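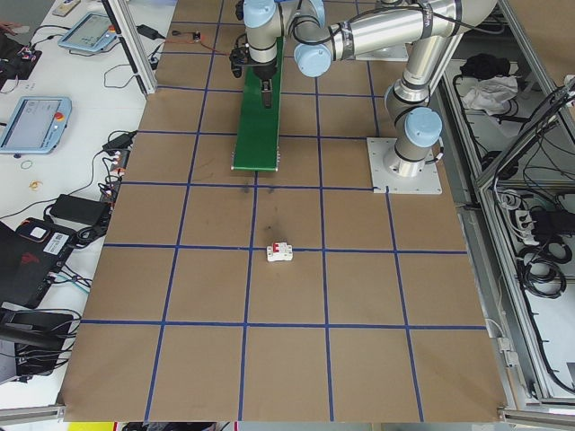

Skekesell breaker-handling examples, second release
Data card, last edited January 30, 2026
Maintained by Coralie Halliday

Read the limits before the numbers

We have been asked to call this a benchmark. It is a folder of teleoperated and replayed attempts at moving miniature circuit breakers about on a taped table, and I would sooner it went out under that name. If you want to train a small imitation policy on it, go ahead. If you want to claim that your policy "understands assembly", please use somebody else's data.

Contents

1009 episodes, each a single attempt. Of these, 900 are in the training folder and 105 in the held-out folder. The remaining four have broken joint logs. They are kept in a folder called rejects so that the episode numbers still match the operator sheets.

Every episode has joint positions, gripper opening, a fixed view of the table and a view from the wrist. Episodes in the rallis folders also have a second fixed view. The clocks were lined up by software afterwards, and I don't trust the alignment to better than a couple of frames. Check it yourself before you train on anything that closes quickly.

The task

Pick up a breaker lying on the table and put it down at the goal named in the episode file. Breakers differ in width and in how they are left lying. The grid of blue tape is there for the people setting up. Goals are stored as a cell name and again as table coordinates, and where the two disagree, believe the coordinates.

A few warnings about the grid. The tape was laid by hand and the cells are only roughly square. Our first policy seemed to have learnt that breakers live near tape lines, and for the sessions we had then it was right. We moved the starting places after that, but I doubt we moved them enough. Try your model on plain paper before you believe its scores.

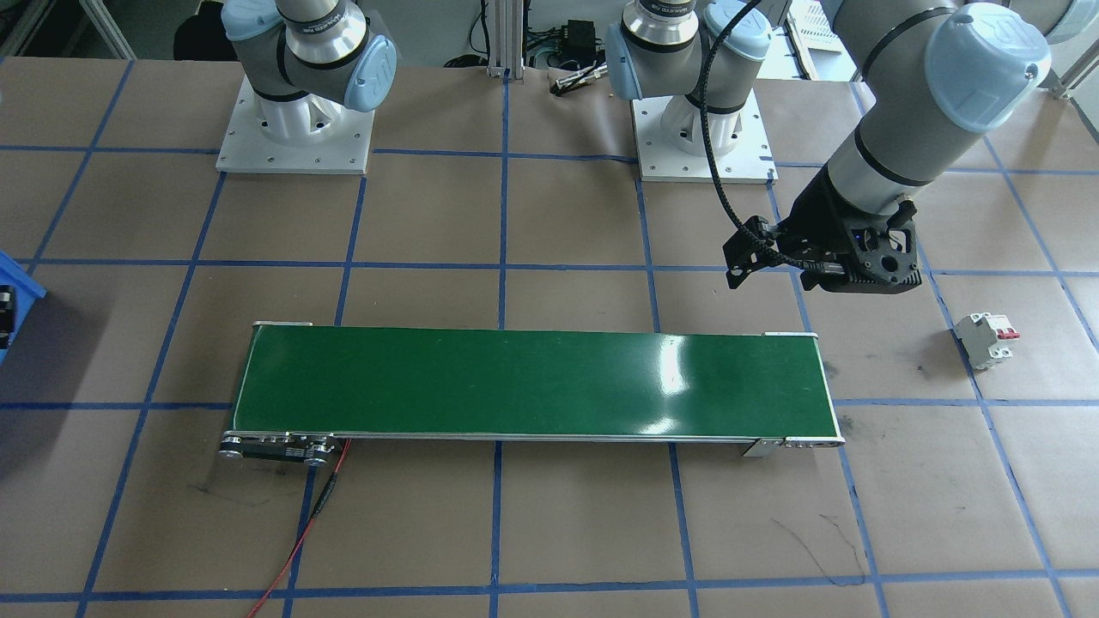
Juraj Ševčík disagrees with me on this point and asked for his view to go in the card: he thinks the bias is small next to the differences between operators, and that anyone worried by it should sort by operator first and look at the grasp angles. He may well be right about the angles. I have yet to see a plot that settles the matter.

What counts as success

The label is set by the operator at the end of the attempt, by pressing a key. There was no second check in the first release. For this one I went back over 134 episodes and changed the label on several, nearly all of them from success to failure. Operators are kind to themselves. The original label is kept as label_live and mine as label_review. Most episodes have only the first, so treat any success rate worked out from the whole set as generous.

Failures were kept. A dropped part, a grasp that closed on air and a timeout all carry the same code, which was a poor decision made early and is too late to undo. The free-text note sometimes tells you which it was. Quite often it says "again".

The wrist view

People like the wrist view because policies trained on it score well here. Be careful about why. The table carries smudges, specks and scuffs, and a network is perfectly able to use them as landmarks. When we blurred everything outside a small patch round the fingers, our own scores fell by more than I was comfortable with. 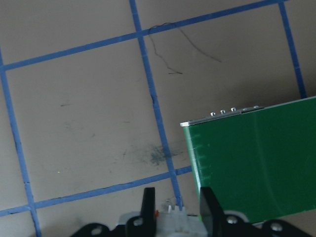 We have not cleaned or replaced the table covering between sessions in any planned way, and there is no record of when a given mark appeared. Splitting by episode therefore leaks. Split by session, using the session field, and expect lower numbers than the ones in the Zilton write-up, which split by episode.

Known gaps

Lighting is whatever the room had. Glare is not labelled.
Only one style of gripper, with two fingers. Nothing here will tell you about suction.
No force readings. The field exists and is full of zeros.
Operator experience was self-reported in May and never updated.

Getting the files

The set is mirrored on Zuston. Run the checksum script first, as two of the older archives were packed badly and will unpack without complaint. Corrections go to Coralie with the episode number in the subject line. Requests for a leaderboard will be read and left where they are.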